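교실 바닥의 선: 공유 작업면에서 학생들은 자리를 어떻게 나누는가
바카리 키루이(Bakari Kirui) | 3월 게재
공유 64 · 댓글 2

3. 연구 방법

3.1 연구 현장

본 연구는 골렛게이트(Golletgate) 지역의 중등학교 미술실과 기술실에서 이루어진 공동 작업 수업을 대상으로 한다. 이 학교의 작업대는 본래 두 사람이 쓰도록 만들어졌으나, 학생 수가 늘어난 이후에는 네 명이 한 작업대를 같이 쓰는 경우가 많아졌다. 한 학급의 인원은 학기마다 조금씩 달랐고, 관찰 기간 동안 수업에 참여한 학생은 모두 154명이다. 연구자는 교사의 동의를 얻은 후 수업에 들어갔으며, 학생들에게는 연구의 목적을 "책상을 어떻게 같이 쓰는지 보는 것"이라고만 설명하였다.

공유 작업면에 대한 선행 논의는 크게 두 방향으로 나누어진다. 하나는 사람이 자기 앞의 공간을 자연스럽게 자기 것으로 여긴다는 관점이고, 다른 하나는 공간의 경계가 말과 동작의 교환을 통해서 그때그때 정해진다는 관점이다. 본 연구는 두 번째 관점에서 출발하였다. 다만 관찰을 진행하면서 첫 번째 관점으로 설명하는 편이 더 쉬운 사례도 적지 않게 만났으며, 이 점은 5장에서 다시 다룬다.

3.2 자료의 수집

자료는 관찰 기록, 수업 후의 짧은 면담, 그리고 학생들이 직접 그린 작업대 약도의 세 종류이다. 관찰 기록은 손으로 작성하였고 그날 안에 다시 정리하였다. 면담은 한 사람당 길지 않게 진행하였으며, 학생이 원하지 않을 때에는 하지 않았다. 약도는 빈 종이에 "자기 자리"를 표시해 달라고 부탁한 것으로, 예상보다 학생들의 반응이 좋았다. 어떤 학생은 의자와 가방까지 그렸고, 어떤 학생은 선 하나만 긋고 종이를 돌려주었다.

분석은 비요트(Biwott) 분류표에 따라 진행하였다. 이 분류표는 본래 공동 주방의 사용을 기록하기 위하여 만들어진 것이므로 학교에 맞지 않는 항목이 있었다. 예를 들어 "보관"이라는 항목은 수업이 끝나면 물건을 모두 치워야 하는 미술실에서는 의미가 약하다. 그래서 이 항목은 삭제하고, 대신 "잠시 맡김"이라는 항목을 새로 넣었다. 분류가 애매한 경우에는 억지로 한쪽에 넣지 않고 미분류로 남겼다.

3.3 경계 표시의 종류

학생들이 사용한 경계 표시는 물건에 의한 것, 말에 의한 것, 그리고 선에 의한 것으로 구분할 수 있다. 물건에 의한 표시가 가장 흔하였다. 필통, 자, 물통이 두 사람 사이에 놓이고, 이 물건들이 조금씩 밀리면서 경계도 함께 움직였다. 말에 의한 표시는 주로 갈등이 생긴 다음에 나타났다. "여기까지는 내가 쓸게"라는 표현이 대표적이며, 이러한 말을 먼저 하는 학생은 대체로 그 작업대에 늦게 온 학생이었다.

선에 의한 표시는 그 수가 적지만 성격이 뚜렷하다. 분필, 연필, 테이프가 쓰이는데, 분필과 연필은 쉽게 지워지므로 수업 중간에 사라지는 일이 많았다. 테이프로 만든 선은 그보다 오래 유지되었고, 다음 시간에 들어온 다른 학급의 학생들까지 그 선을 따르는 모습이 관찰되었다. 한 기술실 교사는 이것을 "누가 정했는지 모르는데 모두가 지키는 규칙"이라고 표현하였다. 그림 1의 파란색 마스킹 테이프는 두 줄이 만나 큰 십자 모양을 이루며, 세로 방향의 줄은 아주 약간 기울어져 있다. 본 논문에서는 이와 같은 형태를 "교차형"이라고 부르고, 한 줄로만 이루어진 "단선형"과 구별한다.

그림 1. 회갈색 면 위의 교차형 테이프 선.
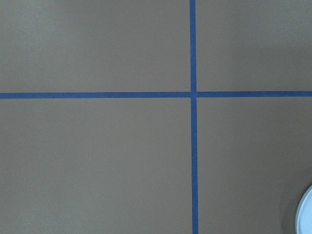
4. 결과

4.1 선의 위치와 협상

교차형 표시가 있는 작업대에서는 자리에 대한 대화가 수업의 첫 부분에 집중되었다. 학생들은 먼저 어느 칸에 앉을지를 정하고, 그 다음에는 자리에 대하여 거의 이야기하지 않았다. 이에 비하여 단선형 표시가 있는 작업대에서는 대화가 수업 전체에 걸쳐 나타났다. 선의 같은 쪽에 있는 두 학생 사이에는 아무런 표시가 없기 때문에, 이들은 계속 말로 조정해야 하였다.

흥미로운 것은 칸의 크기에 대한 태도이다. 칸이 똑같지 않은 작업대에서도 학생들은 크기의 차이를 크게 문제 삼지 않았다. 면담에서 한 학생은 "조금 작아도 내 칸이면 괜찮다"고 대답하였다. 그러나 폰데티(Pondetti) 과제처럼 큰 종이를 펼쳐야 하는 수업에서는 사정이 달랐다. 종이가 칸을 넘어가는 순간 학생들은 선을 무시하거나, 종이를 접거나, 옆 사람에게 허락을 구하였다. 허락을 구한 경우에 거절당한 사례는 2건뿐이었다.

4.2 약도에 나타난 자리

학생들의 약도는 실제 작업대와 차이가 있었다. 자기 자리를 실제보다 크게 그린 학생이 많았고, 특히 작업대의 끝에 앉는 학생에게서 이러한 경향이 강하였다. 선이 있는 작업대를 쓰는 학생들은 약도에도 선을 그렸으나, 대부분 그것을 곧고 정확한 선으로 그렸다. 실제의 선은 손으로 붙인 것이어서 조금 비뚤어진 경우가 흔한데, 약도에서는 이 기울기가 거의 남아 있지 않았다. 학생들이 선을 물건으로 보기보다는 약속으로 기억한다고 해석할 수 있으나, 단순히 그리기 쉬워서 곧게 그렸을 가능성도 있다. 본 연구의 자료만으로는 두 해석을 구별하기 어렵다.

4.3 선이 없어진 후

학기 중간에 툴스카(Tullska) 건물의 기술실이 청소되면서 테이프가 모두 제거되었다. 계획된 조건은 아니었으나 비교의 기회가 되었다. 제거 직후의 수업에서 학생들은 대체로 이전과 같은 위치에 앉았고, 물건도 이전의 선을 넘지 않게 놓았다. 이러한 습관은 최대 네 번의 수업까지 이어졌으며, 그 이후에는 물건에 의한 표시가 다시 늘어났다. 새로 전학 온 학생이 있는 작업대에서는 변화가 더 빨랐다. 이 학생은 없어진 선을 알지 못하였고, 다른 학생들도 그것을 설명하지 않았다.

댓글 2

목공실17년
저희 학교도 작업대에 테이프를 붙여 쓰는데 떼고 나서도 애들이 그 자리에 그대로 앉습니다. 4.3절 읽으면서 고개를 끄덕였네요. 분류표 수정본은 부록으로 볼 수 있을까요?

초록연필
"잠시 맡김" 항목이 좋습니다. 다만 교차형과 단선형 작업대의 학생 수가 같았는지 궁금합니다. 표가 있으면 이해가 더 쉬울 것 같아요.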